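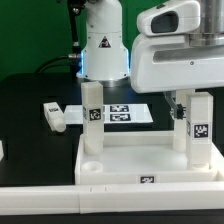 Fancy a few hours of fitting blocks into trays? I'm Iolanda Toledo and I look after the assembly tasks at Clulline, and I'm looking for 11 people to come and try them out in March 2024.

You'd sit at a table with a tray and some tall white blocks, the kind with black-and-white markers on them, and put each one in its socket, take it out, then do it all again in a different order. I'll be timing you (kindly!) and asking which bits felt fiddly. Our February group had great fun and told me plenty about the sockets I'd never have spotted myself!

You need to be over 18 and happy using both hands. Sessions last 4 hours with a proper tea break, and we pay for your time and your bus fare. No experience wanted, just a bit of patience.

Drop me a line at the Mullow front desk with your name and the mornings you can do.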